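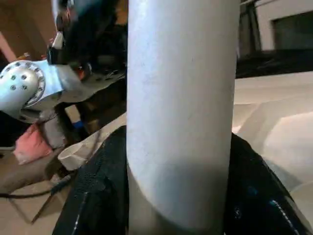 1/12

Replaced the kitchen drain in our house in Astby this month. The old one was galvanized steel, probably original to the place. Writing down what I did in case anyone else is putting off the same job.

2/12

Background: the sink had been slow since we moved in. I snaked it every May and it would run fine for a few weeks. When I finally took the trap off, the steel pipe going into the wall had an opening the width of my thumb. The rest was scale and grease.

3/12

Got two quotes first. Guven wanted to open the wall from the kitchen side and patch after. Kamlesh Joshi, who did our neighbor's bathroom, looked at it from the basement and told me I could do it myself if I was patient with the old cleanout plug. He charged me nothing for that. I've sent him two customers.

4/12

Total for parts and tools I didn't already own: $201. That includes a reciprocating saw blade pack, a shielded coupling, primer, cement, hanger strap, one long length of PVC and more fittings than I used. Return the extras. The hardware store in Soltbridge took mine back without a receipt.

5/12

Slope matters more than anything else on the horizontal run. I used a quarter inch of drop per foot. Snap a chalk line on the joists before you cut anything. I checked mine with a level and it was off at the far end, so I moved one hanger and checked again.

6/12

The old pipe is heavy. Support it on both sides of the cut before you start. I had straps on one side only and had to stop with the saw halfway through and go find more. Cut it in short pieces. You will be carrying them up the basement stairs.

7/12

There was still water in it, even after the sink had been off all day. Bucket, old towels, glasses. I wore a shirt I didn't mind throwing out, and I threw it out.

8/12

Dry fit everything. Mark each joint with a pencil line across the pipe and the fitting so you can line them up again once there's cement on them. You get a few seconds to turn it and then it's set. A dry joint doesn't seat as deep as a cemented one, so measure to the stop inside the fitting, or your run will come out short. Mine did the first time. That's one of the fittings I couldn't return.

9/12

Cleanout: put one in where you can reach it. The old one was behind the furnace and faced the wall. The new one is next to the laundry sink, facing out, with room for a full-size snake. Eun-ji Ok suggested this when I posted the sketch and she was right.

10/12

Permit. Our town wants one for this and the inspection took 7 minutes. The inspector had me fill the sink and let it go all at once while he stood under the joints with a flashlight. He asked for one more hanger near the coupling. I put it in while he was writing up the form.

11/12

Time: I planned on one weekend. It took two, plus three evenings. We washed dishes in the bathtub for part of that. If you have a second sink anywhere in the house, start there with your planning.

12/12

Several people asked about Jarlath Phelan's method with the internal pipe cutter. I haven't tried it. He says it works on stubs too short for a saw, and he's done a lot more of these than I have.

Adding one: the scrap yard took the old steel. I got enough for lunch.

Adding another, for Catriona Shearer: inch and a half from the sink to the stack, two inch at the laundry. Check your own code before you buy.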